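Bathroom Cleaning and Upkeep, Part-Time: Come Join Us at Zirkwood

Posted Monday, December 7, 2020

Hello, and thank you for stopping to read this! We are Elier, a small household cleaning company, and we're looking for 2 people to join our crew at the Zirkwood apartments starting in February. If you're the kind of person who feels a little lift when a bathroom has been properly gone over (floor, toilet, behind the toilet, all of it), then we would dearly love to hear from you.

Most of the job is bathrooms, and they're small ones. You'll spend a good part of each shift down low, reaching around the toilet and along the tile, so please be comfortable sitting or crouching on a hard floor and getting up again. Jeans and sneakers are perfectly fine, and so is any old shirt with sleeves you can push up. We don't do uniforms and don't plan to start.

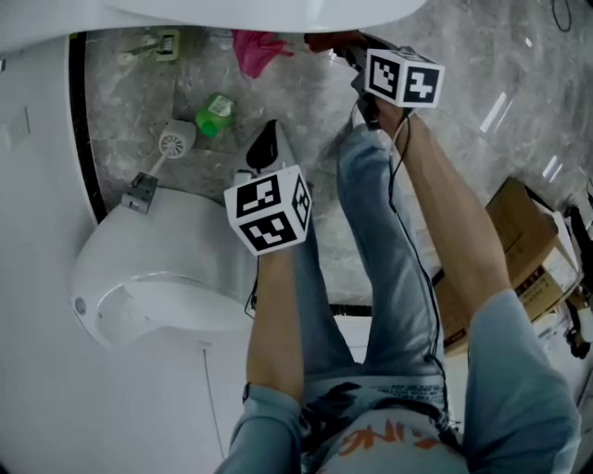 Down at floor level with the brush, a green bottle and a pink cloth.

What you'd be doing, more or less in order: picking up whatever has ended up on the floor, putting brushes and bottles back where the resident keeps them, cleaning the toilet inside and out, wiping the tile, and clearing the floor drain. Marble tile needs a gentle cleaner, and we'll show you which one, so please don't worry if you've never looked after it before. Every apartment has its own way of storing things, and we ask everyone to follow the resident's way, even when you privately think the brush would be happier on the other side.

Shifts run 8 hours a week to begin with, split over two mornings, and there's usually more if you want it. We pay for your first training day like any other day, and Ekaette Ibrahim will go along with you until you feel at home. She has been known to bring banana bread. No experience needed, truly, though if you've cleaned for a living or just for a big family, do tell us about it!

Gloves are worn on every job. We keep several kinds, so let us know your size and whether any material bothers your skin.

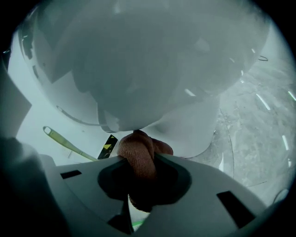 Pacheco wrote to us after a first month on the crew: I was nervous about my knees, and I did need a few days to get used to it, but we trade off and take breaks. I like having the time to do the back of the bowl right. My last place had me rushing out the door.

To apply, send a few lines about yourself to the Elier office, 61 Imatow Street, or call and ask for extension 672. A formal resume is welcome but a friendly note is every bit as good. Please mention which mornings suit you and how you'd get to Zirkwood, as parking there is tight before noon.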